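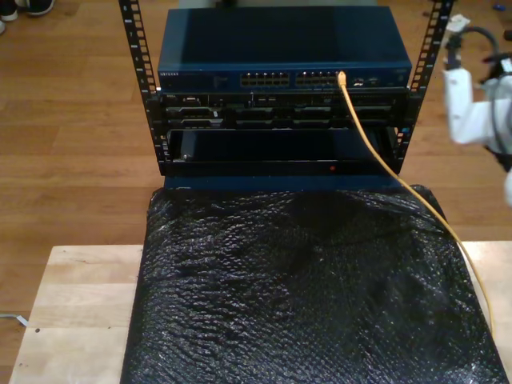
Netzwerkpraxis, Handout 4: Das kleine Rack und der erste Switch
Kursleitung: Agnes Ekström, Vertretung: Vivek Vashisht

Heute wird endlich geschraubt! Nach den Einheiten zu OSI-Modell und Adressierung kommt jetzt der Teil, auf den ich mich jedes Semester am meisten freue. Ein offenes Rack ist ein wunderbares Lernobjekt, man kommt von allen Seiten heran und sieht sofort, was womit verbunden ist.

1. Schienen und Höheneinheiten
Eine Höheneinheit (HE) misst 44,45 mm und umfasst drei Lochpositionen. Die Abstände der Löcher sind ungleich, also bitte immer erst abzählen und dann die Käfigmuttern einsetzen. In quadratische Löcher gehören Käfigmuttern, direkt hineinschrauben geht nicht. Wer zum ersten Mal eine Käfigmutter einklickt, flucht kurz, beim vierten Mal sitzt der Griff!

2. Reihenfolge beim Einbau
Schweres nach unten, Leichtes nach oben. Ein Server wird zu zweit gehalten und zu zweit verschraubt. Der Switch darf gern ganz oben sitzen, dort sind die Ports gut zu erreichen. Ausziehbare Böden beim Einbau immer nur einzeln herausziehen, sonst kippt ein kleines Rack schneller, als man denkt.

3. Verpackung und ESD
Karten und Platinen bleiben in der Antistatikhülle, bis der Platz im Gehäuse frei ist. Armband anlegen, erden, dann auspacken. Die Hülle selbst ist kein Arbeitsuntersatz, dafür nehmen wir die ESD-Matte. Luftpolsterhüllen bitte flach zurücklegen, die brauchen wir wieder.

4. Patchen
Twisted-Pair-Strecken dürfen höchstens 100 m lang sein, gemessen über alles. Farben machen riesigen Spaß und helfen wirklich: Gelb ist bei uns Uplink, Grau Endgerät. Kabel nicht quer über Kanten oder Tischflächen laufen lassen, wenn das Rack fertig ist. Beim Probelauf ist das in Ordnung.

Aufgabe bis zum nächsten Mal
Zeichnet einen Belegungsplan für euer Rack (HE, Gerät, Portnummern) und gebt ihn bei Vivek in Raum 402 ab. Gruppe Pollemeck bringt zusätzlich ihr Messprotokoll mit.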